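Gavbridge Heritage Fashion Evening
Progress report to the fund, second period

In this period we completed most of the planning for the evening and we started the fittings. The report follows the order of your form, and the budget sheet is attached separately.

1. Designers

We have now four designers confirmed. Two of them showed with us last year, and two are new. The new house Ikerano will bring a line in woven cotton, mostly long dresses and loose jackets. Flison, who makes hats and bags, has asked to share a segment with another designer and we agreed to it. The fourth contract was signed later than we planned, in February, but the order of the show did not need to change.

2. Venue and tickets

The town hall in Gavbridge is reserved for the evening and for the rehearsal on the day before. It has 600 seats. We keep 40 of them for guests of the fund and for the families of the models, as we wrote in the application. The ticket price stays the same as last year. The hall has asked us to finish the music by 11 p.m., so the program will start half an hour earlier.

3. Models and rehearsals

The casting is finished. Most of the models are from the town and for many it is their first time on a runway, therefore we added 2 walking classes to the schedule. The cost of these classes is small and we took it from the line for transport, where we had some money left. Shoes are still a difficulty – the larger sizes are hard to borrow, and we may need to rent them.

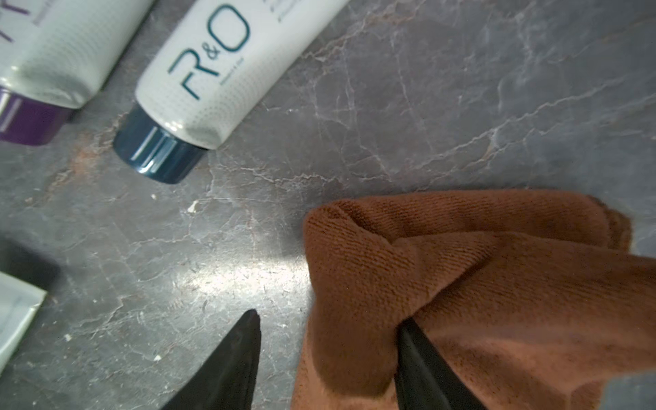
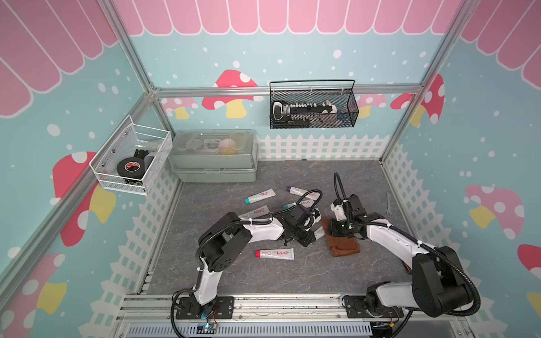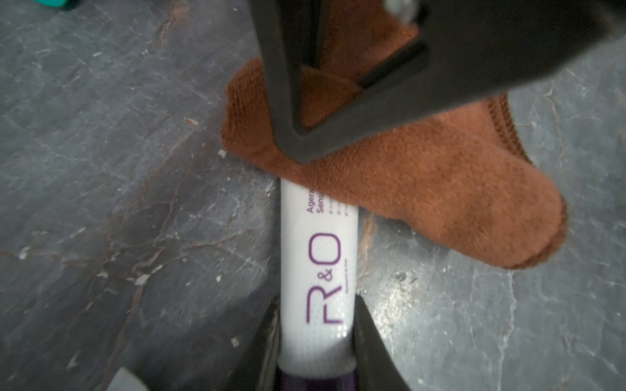 Will the change of starting time affect the reception for the guests?
The reception will also move half an hour earlier, and it keeps its full length. We will print the new time on the invitations before they go out.

4. Music and stage

The band Zhong will play between the segments and also for the closing walk. They sent us their list of equipment, and the hall can provide everything except one keyboard stand. The runway will be lower than last year, after the models told us that the steps felt too steep. We have received the drawing from the stage builder and are waiting for the approval of the hall.

5. Open points

The insurance for the borrowed garments is not signed yet. We have one offer and expect a second one soon. The printed program also waits, as Flison still has to send the final names of the pieces. We ask kindly for your decision about the logo on the tickets, so that the printer can begin.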